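4.2 Collecting demonstrations by remote control

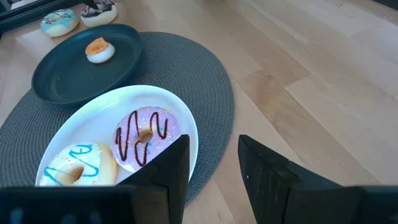
Figure 3. Wrist camera view during the donut task, with the gripper fingers open, the left one over the front of the white plate and the right one over bare floor.

We were eager to try Kulerero on objects that punish a heavy hand, and donuts turned out to be a wonderful choice. The glazes vary in color and drizzle from one donut to the next (Figure 3), so a policy that keys on a single look has little to hold on to. The plates and the floor also give two very different backgrounds for the same kind of object.

All demonstrations were recorded in September at the Torkton site. The operator drove the arm with a handheld controller and saw only the wrist view – the same input the policy gets at test time. We had tried hand guiding first, in which the operator holds the arm and moves it through the task. It was quick to learn, but people leaned on what they could see from where they stood, and the resulting paths often left the target out of the wrist view until the last moment. Remote control fixed this nicely.

We collected 500 demonstrations from 11 operators. Eight of the operators had never moved a robot before, and each got 40 minutes of practice. Their early grasps were slow, with long pauses just before closing the fingers. We kept those pauses in the raw data and trimmed them only for training.

One result really excited us. Solange Texier suggested asking operators to make a few poor approaches on purpose and then recover, for example by coming in too far to one side of a donut and backing off. These recoveries were easy to record, and the policy trained with them corrected its own approach far more often – even on plates placed where no operator had put them. Section 4.3 compares this version with the Sistach and Aubert baselines.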